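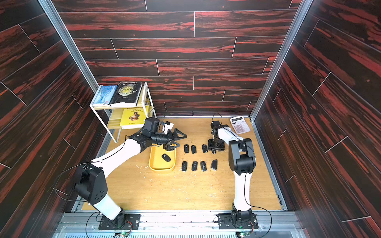 Key fobs and the yellow tray, both arms on the rail.

Search the archive Advanced Go

Subject: Re: [bench-arms] Anyone tried the Resham two-arm kit?
From: Ayane Nishimura
Date: October 9, 2021

Solange Poulain wrote:

> Has anyone on the list put real hours on the Resham pair? We have a
> small budget left for the year and I would like something the students
> can set up themselves. My worries are cable routing, the height of the
> rail, and whether the grippers can pick up anything that isn't a foam
> cube. The product page shows foam cubes and more foam cubes.
> Also, does the support desk answer mail?

Solange, yes! We've had ours on the bench at Nurnevside since the summer and I've been meaning to write it up, so you get the long version (sorry, or you're welcome).

First, the foam cubes. We gave up on those after the first afternoon and went to car key fobs, because Ximeng Gu had a box of dead ones and they're a nasty little object. Black, rounded, slippery, a bit different from one another, and they lie flat on the board so you have to come straight down on them. The job is to sort them between the tabletop and a shallow yellow tray. I love this task. It takes no time to reset and it shows you every weakness in your calibration within a few tries.

The grippers do fine with it. The fingers are stiff enough that a fob doesn't twist out when you close on it a little off center, which was my big complaint with the Delorme pair we had before. Wide, angular fobs are harder than the round ones. If you approach those along the long side you'll get a bad grip and probably shove the next fob over too. Come in across the short side and they behave.

On setup: the base plates bolt onto an aluminum rail along the front edge of the table, and sliding them apart or together is a hex key job. We spent most of a day finding a spacing where both arms could reach the middle without their elbows getting into an argument. I'd suggest starting wider than you think. Our right arm does most of the tabletop side and the left one covers the tray, and we only let them share the middle once we trusted the software limits.

Cables, since you asked. They are the part I like least. They loop off the links and they want to go exactly where your forearm wants to go. The clips in the box are too few. I ordered a bag of 400 small ties and I'm not ashamed of it. Leave slack at the elbow, more than looks tidy, and check it again after you change the rest pose.

We put wood-grain panels on three sides and kept some ordinary clutter in there, a calculator and a little shelf with a few books on it (The Moon and Sixpence has been on the top shelf so long that I finally read it, very good). I'd recommend doing something like that. A bare table makes everything look easier than it is, and my detector got a lot more honest once it had a shelf to be confused by. Do sweep the board now and then, though. Ours collects crumbs like you wouldn't believe.

Numbers, for those who like them: on my last long run I did 109 picks and had 5 I'd call failures. Of those, 2 were my own fault for leaving an old offset in the config. That's one bench and one person, so please don't quote it as a spec.

Support does answer. I got a reply to a firmware question the next morning, from a person who had clearly read it. The manual is another matter. The chapter on homing describes a menu that isn't in the current release, so go by the release notes.
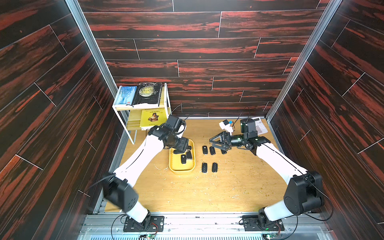 Mireille Bodin thinks I'm being too kind about the homing, and she asked me to pass that along. In her view a kit at this price should remember its zero after a power cut, and she would hold off on buying a second set until the December firmware is out. She's also less bothered by the cables than I am, and says the Delorme ones were worse. I'll give her the point on homing. It's a couple of minutes each time, which doesn't sound like much until you have students waiting.

Even so, I'd buy it again, and for student setup I think it's a good match. Two of ours had it moving by lunch with only the release notes and a lot of shouting across the table.

Still on my list: softer fingertips, and the Brurkivgate adapter plate if anyone has one to lend. Noémie Coste, did you ever get yours to fit, or did you end up drilling it?

Happy to send my rail spacing and config files off list. Just write to me directly.

Ayane

bench-arms list | Contact the list owner | Messages copyright their authors | Back to top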